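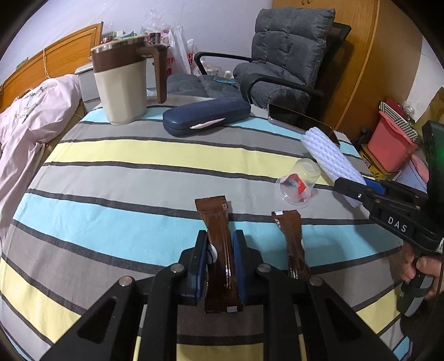 Bontu Tefera, Damian Strebel, Latifa Younis
Kitwood Group, Mornadport – draft, October 2026

3.2 Collecting the table-clearing examples

All demonstrations come from hand-held grippers, one per hand, operated by a person at an ordinary table. No arm in the loop at this stage. Fig. 1 gives the view from one of the two tools: a brown packet between the blue pads, the other gripper on a foam mesh sleeve at the right. The policy gets this view and the jaw opening, nothing else.

Objects. Light household stuff, mostly packaging. We wanted wrappers that shine and crumple, clear plastic, soft things that change shape under the jaws. Two near-identical packets on the table was a deliberate choice (see Fig. 1, second packet lying right of the gripped one) – the earlier Quiroga set had no repeats and the policy trained on it would drift between look-alikes. Striped cloth stays on for the whole block. Strong bands, so depth from the wide lens is easier to check by eye, and also a harder background than the plain one we used in May.

Procedure. Operator picks an item, moves it, releases, goes on. No script for the order. An episode ends when the operator says stop or after 116 seconds, whichever is first. Background is not tidied between episodes: chair, mug, phone, whatever is on the far side of the table stays in view. We tried masking it, gained nothing, and it cost Latifa two days.

Grips. Long thin packets were the worst class. Taken across the middle they bend and swing; taken near the seal they slip. We asked operators to mix both and label the grip point afterwards. Labels done in Grirnetti, second pass by Sebastián Sosa, disagreements thrown out rather then argued over.

Size. 500 episodes kept, 5 operators. Episodes were droped if either tool lost tracking for over 2 seconds, or if the operator's free fingers covered the pads. Clear cups gave the most tracking trouble when they were close to the lens – we kept those anyway, Section 5 has the split with and without.

Fig. 1. View from one hand-held gripper during a two-handed episode. Brown packet held at the pads; foam sleeve in the other gripper.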